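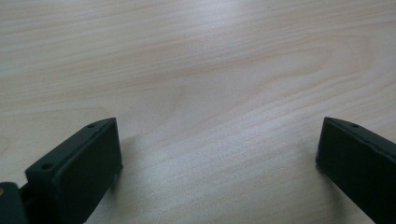

Handout 4: Tea at the Table, or How to Look After a Roomful of People
Hospitality and Small Gatherings, evening section

Welcome back, everyone, and thank you for the lively talk last time about coffee urns, which I will not reopen here (though I did read all your notes, and I stand by the smaller urn). This week we turn to tea, my favorite part of the course, and I'm afraid the handout shows it. Please read it before class and bring your own mug if you have one you like.

Water first

Most disappointing tea served at a meeting or a reception can be traced back to the water. Black tea wants water that has come to a full boil and gone straight into the pot. Green tea is fussier and turns bitter and grassy if you scald it, so let the kettle sit with its lid open for a few minutes before you pour. Herbal blends are forgiving, bless them, and can take a full boil and a long soak.

The trouble at a gathering is that the kettle is usually in one room and the guests are in another. By the time the water has traveled down a hallway in a pump pot it has lost a good deal of its heat, and a guest who wanted strong breakfast tea gets something pale and sad. Warm the pump pot beforehand by filling it with hot water, leaving it closed for a while, and emptying it right before the real fill. We did this side by side at the Wollville reception last February, with one pot warmed and one not, and people drifted over to the warmed pot without being told a thing about it.

How much to make

For a group of 15 who are mostly coffee drinkers, I plan on 12 cups of tea and keep a second kettle ready. Your own groups will be different, and the only way to learn them is to write down what was left over. Keep a little notebook. Mine goes back years and is stained all the way through, and I would be lost without it.

If you brew loose tea in a big pot, take the leaves out when the time is up. Five minutes is plenty for most black teas. A pot left standing on its leaves through a long speech is hard to rescue, and adding hot water at that point only makes it thin and bitter at once.

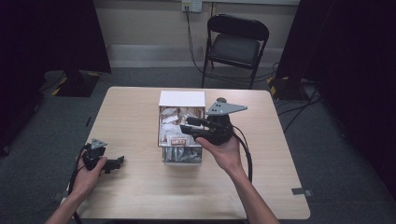
Should milk go in before the tea or after it?

For a tea table where people serve themselves, after. Your guests can judge the color as they pour and stop when it looks right to them, and that spares you from guessing how fourteen different people like their cup. If you are pouring for someone yourself, simply ask.

Sugar, lemon, and the rest of it

Put the milk and the lemon at opposite ends of the tray. The two together will curdle, and a guest who is busy chatting can easily reach for both. Cut the lemon into thin rounds shortly before people arrive and keep it covered. Cubes are tidier than loose sugar, and a small dish of honey with its own spoon is a kindness to anyone with a sore throat. Put out more teaspoons than you think is sensible, and a saucer for the used ones, or they will end up on the tablecloth.

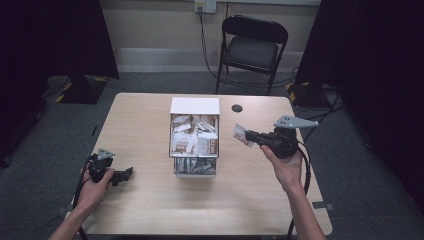 Choosing what to offer matters less than letting people find it. At the Paredes open house we had a beautiful range of teas, a really lovely range, all in one deep basket, and guests took whatever lay on top because they felt shy about digging. I have come around to anything that gives you levels to work with. A white two-tier drawer box like this one, with wrapped packets in the open compartment and more in the drawer section below, would let you keep black teas in one place and herbal in the other, and a flat top panel could hold a small card saying which is which. Stand packets upright when you can, so that the names show, and pull a few forward each time you pass by.

Allow space on both sides of the table, too. People like to step up, choose, and then stand there stirring while they talk, and a table pushed into a corner makes a line out of what ought to be a pleasant muddle.

For next time

Read the Trorkovden packet on seating, all of it, including the floor plans at the back. Then brew the same tea at home for two minutes, four minutes and eight minutes, taste all three, and write half a page on which one you would serve and to whom. Bring the half page with you. I'll bring shortbread.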